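Two Bins and a Whole Lot of Blocks 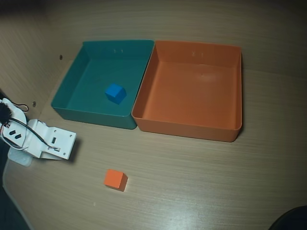
Andri Nägeli wrote to me after my last post and said he'd given up on color sorting years ago, that kids dump everything in one big tub no matter what you do, and that I should save myself the trouble and buy a bigger tub. Fair enough, Andri! I had the bigger tub. I had it for most of the winter and I hated it.

So, bins. I'm now a two-bin person, teal and orange, open on top, parked right next to each other at the back of the table. Blue blocks go in the teal one (close enough, I didn't want to hunt for a true blue) and orange blocks go in the orange one. I love how it looks with just one blue block sitting in there and all that clean plastic around it. It's a ridiculous thing to be happy about and I'm happy about it.

I should back up a little. We ended up with 347 blocks, and I know the number because my son and I counted them on the rug in February when we both had colds and had run out of things to watch. Some came from my sister, a lot came from the Distton set we got secondhand, and there's a handful of Texier ones that are a hair smaller and make every tower lean. They all lived in the giant tub. If you wanted an orange block, you put your whole arm in and stirred. The noise! At 6 in the morning!

My first try at fixing this was a rolling cart with 5 drawers, one for each color. It was a Wakow, the kind with the rails that need a shove, and it lasted maybe a couple of weeks. Drawers are a terrible idea for a four-year-old. He'd pull one out, forget it existed, pull out the next one, and then the whole cart would tip forward like it was taking a bow. Also you can't see what's in a drawer. He couldn't, anyway, and so everything went in the top one and I was right back to stirring.

Then I tried zipper bags. Let's not talk about the zipper bags.

What got me to open bins was watching him clean up at the library, where they have low ones with nothing on top, and he just walked over and dropped things in. No lid, no zipper, no shoving. I went home and moved the cart to the laundry room (it holds dryer sheets now and it's very good at that) and started looking for something square and shallow enough that a short arm can reach the bottom.

The other change was only keeping two colors out at a time. Right now it's blue and orange. The red, green and yellow ones are up in the hall closet in the old tub, and when he gets bored we swap. He was suspicious about this for a day. Now he asks about "the closet ones" like they're distant cousins, and when the greens came down last month he built with nothing but green until dinner. We used the teal bin for those, too, and he didn't object, so I guess the color match matters more to me than it does to him.

A few things I'd pass along if you're setting this up at your place. Put the bins so they're touching or nearly touching. I had them at opposite ends of the table at first and he'd stop halfway with a block in his hand and start telling me a story. Leave yourself a good stretch of bare table in front, too, so the blocks have somewhere to be while they're waiting to get sorted. And don't fill the bins to the top. Mine are maybe half full on a busy day and the extras go back in the closet.

I haven't labeled anything. I bought labels, the nice Condetti ones with the rounded corners, and they're still in the junk drawer with the batteries. An orange bin for orange blocks doesn't seem to need one.

Is it perfect? No. I stepped on a blue one in the hallway last night on my way to get water, and I'm pretty sure there are 3 more under the couch that I can hear but can't reach. The Texier ones still make the towers lean. But cleanup takes about one song now, and he picks the song, so it's been the same song for weeks.

Next up is the train track, which has no colors to sort by and comes in every shape there is. If you've got a system for curved pieces, please leave it in the comments. Andri, you too, as long as it isn't a bigger tub.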